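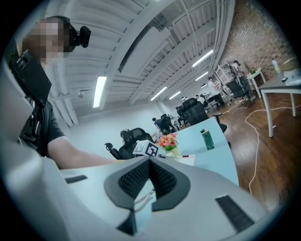

A hand-held gripper at a desk, seen through its own wide camera. A white cube with a black square pattern sits on the near edge of the desk.

How does a robot learn to pick things up?

You can pick up a pencil without thinking about it. Your fingers open, move to the pencil and close with just enough force to hold it. You learned to do that when you were very small, and you practiced a lot.

A robot has to learn it too. One way is to write a long list of instructions. Another way is to let the robot learn from people. The Juvetti kit is made for the second way. It is sold to schools, clubs and workshops, and this page explains how it works.

What is in the kit?

The main part is a gripper that a person holds in their hand. A gripper is a tool that opens and closes to hold things, a bit like kitchen tongs. The Juvetti has a small camera on it, which records what is in front of the gripper while the person works.

The kit also comes with a charging cable, a carrying bag, a set of marker cubes and a book of 73 tasks to try. The first ones are easy, such as moving a sponge from one plate to another. The later ones are harder. Task 60 is folding a sock.

Why does the picture look bent?

The camera uses a very wide lens, called a fisheye lens. It can take in the ceiling, the floor and the walls all at once, but straight lines come out curved. Look at the ceiling beams in the picture and you can see them bow. The parts of the gripper closest to the lens look stretched and much bigger than they really are.

What is the pattern on the cube for?

The black and white pattern is called a marker. A computer can find it quickly in a picture. When it knows the real size of the marker, it can work out how far away the marker is and which way it is tilted. You do something similar when you guess how far away a car is by how big it looks.

What happens to the recordings?

Each try at a task is called a demonstration. One is not enough. The book asks for 100 demonstrations of each task, with the objects moved a little each time. If the cup always stood in the same place, the robot might only learn to reach for that place.

When you finish, an adult sends the recordings to a computer program called Gristo. It looks for patterns in them and uses those to guide a robot arm with the same kind of gripper on the end.

Lewis Mowat runs an after-school club in Villalobos that bought the kit in August. By the end of the term the club had made nearly 2000 demonstrations. "The children got tired of the sponge," he says. "They liked stacking cups best."

Is it hard to use?

The gripper is a little heavy for younger children. We think it suits ages ten and up. Move slowly, and keep the thing you want to pick up in view of the camera. Ask before you record other people.

Words to know

Demonstration: one recorded try at a task.
Fisheye lens: a lens that sees very wide and bends straight lines.
Gripper: a tool that opens and closes to hold things.
Marker: a printed pattern that a computer can find easily.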